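Erngate Technical Center
Robot Cell Maintenance, Unit 16: Routine care of a two-arm bench cell
Instructor: Noemí Huerta. Bench sessions: Melquiades Palacios

Read this before your bench session. It covers the start-of-shift check, gripper care, and what to do when the cell stops picking cleanly. The cell is the two-arm sorting cell, which works from a pile of hand tools on the bench to the pegboard. 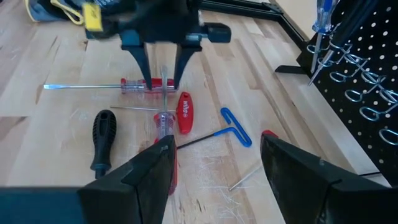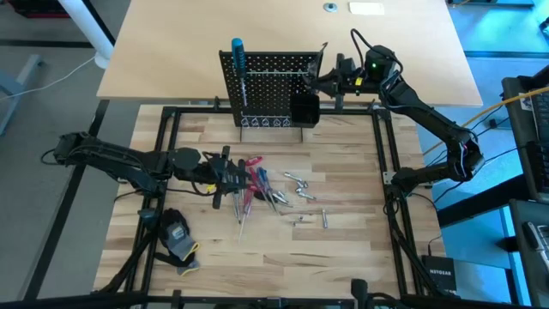
Figures 1 and 2. The cell with hand tools on the bench: at the grippers (1) and both arms with the pegboard (2).

1. Before power-on

Walk around the cell once with the arms unpowered. Look at the rails on each side and put a hand on each base joint. If a base moves at all, stop and tag the cell. Do not tighten it yourself; the torque record is kept by Refugio Valdovinos and he needs to see the joint as you found it.

Check the pegboard next. Its foot sits on the bench and can be nudged when somebody leans across to reach a tool. The taught positions assume the board has not moved, so a small shift at the foot becomes a missed hook at the top. There are pencil lines on the setup drawing in the binder — use those, and ignore any marks on the bench itself. The maple has years of scratches in it.

2. Cables

Follow each arm cable from the base to the wrist. You want enough slack for the wrist to turn fully and no loop low enough to catch a screwdriver handle. Move the arm slowly by hand through its reach and watch the loop the whole way. Most of the cable damage we log comes from the wrist end.

Keep the network box at the corner of the bench clear. Tools do not go on top of it.

3. Gripper fingers

Wipe the fingers with a dry lint-free cloth. Check the beveled tips for chips and the seam for grit. Close the gripper on the feeler strip and look for light between the fingers. A little at one end usually means a bent finger mount. Light all the way along means the zero has drifted and you need to home the gripper again.

Thin round shafts show up a worn finger long before a handle does. If the cell picks handles well but drops hex keys, start with the fingers and leave the software alone.

4. Resetting the tool pile

Lay the tools out loosely with some overlap. A few handles should cross. Small loose pieces such as bits and sockets go to the side of the pile, where a finger will not land on them by accident. Put gloves down well clear of the tools, since a cuff is easily picked up along with a shaft.

Hands stay out of the rails until both arms are in hold. Call it out and wait for your partner to answer.

5. Logging

Write down the cycle counter at the start and end of your session. In the October log the cell ran 1,343 pick attempts and completed 1,209. Of the misses, 152 were first entered by hand, which cannot be right: 1,343 less 1,209 is 134. Hermenegildo Tapia traced the extra entries to repeat attempts written on two sheets. Use one sheet per session.

For next time

Bring your filled-in check sheet and a sketch of the cable route for one arm. Kastriot Vlachou will go over homing on the Tovar controller, so read the homing pages in the binder first. Closed shoes, sleeves rolled or buttoned.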